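Pillano Beauty – Customer Support
Ticket: Gift with purchase missing from order
Product line: Evotau lip and cheek set
Status: Resolved
Priority: Normal

Customer message

I ordered the Evotau lip and cheek set in Prata, plus a cleansing balm, and my total came to $77 before shipping. The banner on your home page said orders over $49 get the free mini trio with the zip pouch. The box came Tuesday with no trio and no pouch. The packing slip only lists the two things I paid for. I didn't see a place to add the gift at checkout, so I assumed it went in by itself. Can you send it?

Also, the compact in the set won't click shut. It closes but pops open again if I tip it.

Support reply 1

Thanks for writing, and sorry about the missing gift. I checked the order. The total qualified, but a discount code for 30 percent off was entered at checkout. The code and the gift are separate offers, and when a code goes in, the cart drops the gift without showing a message. We have had other tickets on this in July and it has been passed to the web team.

Two questions before I go further:

Was the gift showing in your cart before you entered the code?
Did you order on the site or in the app?

For the compact, please check the rim of the lower pan for loose powder. Wipe the catch and the hinge with a dry cotton swab, then press down at the front center until it clicks. Don't use water or makeup remover on the hinge. 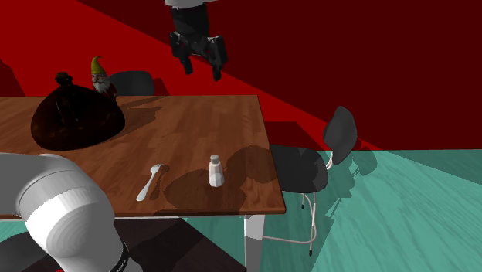 Customer reply

I ordered on the site, on my phone. Yes, the trio was in the cart at first. I remember because it let me pick the Govari shade for the mini lipstick. I put the code in after that and didn't scroll back up.

I cleaned the catch and there was some powder in it. It holds a bit better now but still opens if I shake it. The pan also looks slightly raised on one side.

Support reply 2

That matches what we see in the order log. Your gift was in the cart and was removed when the code was applied. You were not told, so we will honor both offers this time. The mini trio and pouch will ship separately at no charge, with Govari as the lipstick shade.

A raised pan means the glue under it did not set flat, and the lid can't close all the way. We will replace the compact. You don't need to send the old one back.

Customer reply

Great, thank you. Will I get a new tracking number, or is it on the same order?

Support reply 3

You will get a new number by email once the package leaves the warehouse. The old order page will still say "delivered" – please ignore that.

Internal note

Compact replaced 100 percent, no partial refund. Gift sent by hand order, stock taken from the promo shelf. Tagged "gift dropped by code" for the web team. Cart message still not live.

Closed by support. Customer can reply to reopen.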